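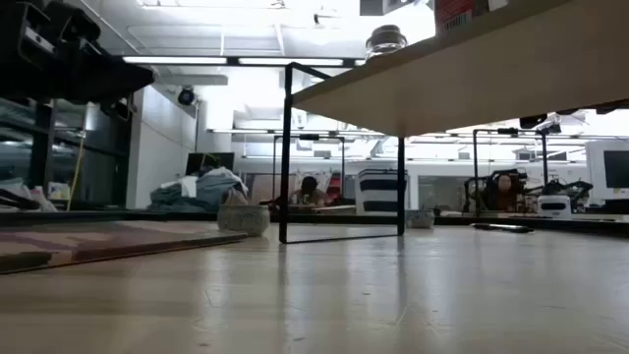

How do I get white water rings off a wood table without refinishing the whole thing?

Pranab Kanagaratnam
2018-06-27
Rub a little plain mayo on the ring, leave it overnight and wipe it off with a soft cloth. I did this on my mom's old Howlader dining table (up to 6 rings, she hates coasters!) and most of them faded. The last one needed a second night.

Prullham
I skip the mayo, it stinks. Iron on low, no steam, cotton dish towel in between, a few seconds at a time. Keep lifting it to check!

Bitosia
what kind of finish is it? wax and lacquer are different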